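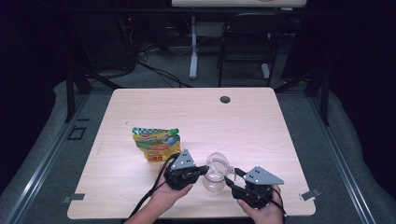 Sprechernotizen, Vortrag Bakstead, 1/18/22
Titel: Der Krug, der zweimal rutschte
Redezeit 30 Minuten, danach Fragen

Begrüßung
Guten Morgen, schön, dass so viele gekommen sind, auch die Kolleginnen und Kollegen von Storkumance, die heute früh schon im Zug gesessen haben. Ich bin Lotte Timmermans und betreue bei uns die Aufnahmen mit den Handgreifern. Dank an Henk Van Acker sagen, der mir den Platz im Programm überlassen hat. (Nicht zu lange, er wird sonst verlegen.)

Worum es geht
Ich möchte von einem Fehler erzählen, der uns im Juli fast den ganzen Monat beschäftigt hat und den ich bis heute ein bisschen persönlich nehme. Sie kennen den Aufbau: Ein Mensch führt zwei Greifer mit den Händen, wir zeichnen die Bewegungen auf, und später soll der Roboter sie nachmachen. Die Aufgabe klang so harmlos wie nur möglich. Einen kleinen Glaskrug zwischen zwei Finger nehmen, anheben, ein Stück versetzen, wieder hinstellen. Wir hatten 2552 Durchgänge zusammen und waren, das darf ich zugeben, ziemlich stolz darauf.

Der Vorfall
Langsam erzählen. Beim ersten Lauf auf dem Roboter, den wir intern Farley nennen, drückte der rechte Finger weiter zu, obwohl der Krug längst gefasst war. Das Glas drehte sich heraus, fiel auf die Tischplatte und zerbrach. Tsion Habte stand am Notaus und hat gedrückt, aber da war es schon geschehen. Verletzt wurde niemand, und dafür bin ich sehr dankbar, denn Sem Vermeulen stand ohne Schutzbrille daneben. Das war unser erster Verstoß an diesem Vormittag, und er hatte mit der Software überhaupt nichts zu tun.
Wir haben gefegt, einen neuen Krug geholt und es gleich noch einmal versucht. Pause lassen. Ja, gleich noch einmal. Mit demselben Ergebnis.

Was wir zuerst dachten
Unser erster Verdacht fiel auf das Glas selbst. Durchsichtige Gegenstände sind für Kameras eine Plage, man sieht durch den Bauch hindurch die Tischplatte, und bei hellem Licht kommt noch der Glanz auf dem Holz dazu. Nathalie Verstraete hat daraufhin mehrere Tage lang Lampen verschoben und Bilder verglichen, mit einer Geduld, die ich bewundere. Die Erkennung wurde ein wenig besser, der Krug rutschte trotzdem.

Was es war
Die Ursache lag im Kabel des rechten Greifers. Wer mit beiden Händen arbeitet, zieht die Kabel eben hinter sich her, und auf der rechten Seite hing bei uns oft eine Schlaufe. Im Stecker hatte sich ein Kontakt gelockert. Bei bestimmten Drehungen des Handgelenks fiel das Signal für die Fingeröffnung kurz aus, und unsere Aufzeichnung schrieb in solchen Momenten brav den letzten gültigen Wert weiter. Beim Menschen merkt man davon nichts, die Hand spürt ja, wann es genug ist. In den Daten aber stand, der Finger sei noch offen, während er das Glas schon berührte. Und das hat das Modell gelernt.
Betroffen waren 236 Durchgänge. Das klingt nach wenig, aber fast alle stammten aus Aufnahmen mit dem Krug, und deshalb lief bei den weicheren Dingen, den Beuteln und Schachteln, alles wunderbar weiter.
Hier darf jemand lachen: Gefunden hat es Sem, als er sich über das Kabel ärgerte und daran zog – und auf dem Bildschirm die Kurve stehen blieb.

Was wir geändert haben
Die Aufzeichnung bricht jetzt ab, sobald ein Wert länger als 12 Millisekunden ausbleibt. Das nervt alle, die aufnehmen, und es bleibt trotzdem so. Beide Stecker haben eine Zugentlastung bekommen, und vor jeder Sitzung werden die Handgelenke einmal durchgedreht, mit Blick auf die Kurven.
Am Roboter ist die Schließkraft nun unabhängig vom Modell begrenzt. Das hätte von Anfang an so sein müssen, Henk hatte es im Frühjahr vorgeschlagen, und ich habe es auf später verschoben. Bitte so stehen lassen und nicht kleinreden.
Glas kommt beim ersten Lauf nicht mehr auf den Tisch, dafür ein Kunststoffkrug in gleicher Form. Schutzbrillen für alle im Raum, auch für Besuch. Nach einem Bruch wird nicht wiederholt, bevor jemand die Daten angesehen hat.

Offen
Die älteren Aufnahmen aus dem Projekt Chu haben wir noch nicht vollständig geprüft. Falls jemand von Ihnen damit arbeitet, kommen Sie bitte in der Pause zu mir oder zu Nathalie, wir haben ein kleines Prüfskript und geben es gern weiter.
Dann Fragen. Das Mikrofon geht zuerst nach hinten, dort hört man schlecht.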